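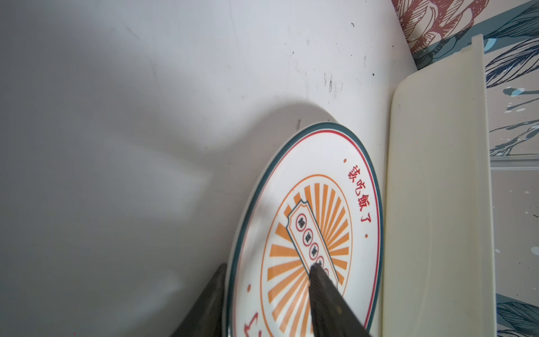 Dark scuffs on white tabletop – abrasive or solvent?

tkatene
White dining table, smooth finish, maker unknown. There is a patch of small dark scuffs and streaks and a few separate specks, plus one short smudge. Washing-up liquid and a microfibre cloth make no difference. The plate in the photo is one of a set, the ones with 該吃飯了 in red on the border, and they get slid about at every meal. I suspect the foot ring. What should I try first?

Graker_34
Run a fingernail across one. If it catches, the surface is cut and you can stop there. If it doesn't, the mark is probably material deposited on top and will come off. Melamine sponge, damp, light pressure, 9 or so strokes, then wipe and look again.

b_dinu
Disagree with the sponge as a first step. It is a fine abrasive and on a gloss finish it leaves a dull patch that shows under a side light. Isopropyl on cotton wool first, tested near an edge. The sponge comes after that, if at all.

Graker_34
On a gloss finish, yes. We don't know it is gloss. I have used the sponge on a Pindari table for years with no dulling I can find.

b_dinu
Then the test patch costs him two minutes.

anoma.m
On the plates – an unglazed foot ring is usually the culprit. Turn one over and feel the ring. If it is rough, wet 200 grit paper on a flat board, figure-of-eight, until it feels even, then 400. Keep it wet and rinse well. Don't touch the glazed part.

tkatene
Nail test: the streaks don't catch. The smudge doesn't either. One of the specks does, slightly. The ring is rough on every plate I checked.

L_Stanciu
The speck may be a chip with dirt in it. Clean it out with a wooden cocktail stick and leave it. Filler on white never matches.

tkatene
Isopropyl near the edge, no change to the finish. On the streaks it took off perhaps half. The rest is fainter.

b_dinu
Repeat it with a fresh swab each pass. A used one only moves the grey about.

Graker_34
Or the sponge.

anoma.m
Do the foot rings before you spend any more time on the table. Placemats until then.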